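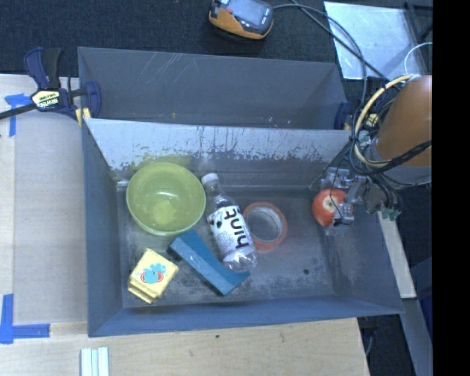
Courses > Intro to Automation > Handouts > Site Visit Notes
Thursday, March 2, 2023
Posted by Anneliese Stüber

Notes from the Gisler open day, for those who came and for those whose alarm clocks had other plans.

Our host was Ute Kohlhase, who runs the picking bench at Gisler and has given this tour often enough to answer questions before they are finished. The task is bin picking: reach into a bin of mixed things, take one, put it in the other bin. A toddler does it for free. Gisler has been at it since June.

1. Why the items are so odd
The apple, the water bottle, the bowl and the roll of tape were picked to be annoying in different ways. Clear plastic is hard on depth cameras, which tend to see through it or see nothing. A roll of tape has a hole where a simple planner would like to aim for the center. An apple is round and rolls when nudged. Be ready to say which property of an object causes which kind of failure. "It's slippery" will get you half credit.

2. Why the bins are clamped
Several of you asked, with some disappointment, whether the clamps were really from a hardware store. Yes. If a bin shifts, every position the robot has stored is wrong by the same amount, and it will be wrong with great confidence. Same story for tape marks on a bench: they tell a person where things go back.

3. The numbers
Ute's log for the week showed 617 attempts and 599 completed picks. Work out the success rate yourselves. Then work out how many failures that makes over 200 picks, and ask whether you would want to be the person standing next to it. Note that a pick counts as completed if the item reaches the second bin in any condition.

4. Vocabulary
Grasp pose: where the fingers go and at what angle.
Occlusion: one thing hiding part of another. The arm does this to itself all day.
Clutter: the technical term is also the normal one.

5. For next week
Write one page (around 400 words, and I do check) on which object you would remove from the bin to make the job easier, and which you would add to make it worse. "A cat" has been submitted before.

Visit reports go in the Jovlow folder. The Vernton folder is for the other section.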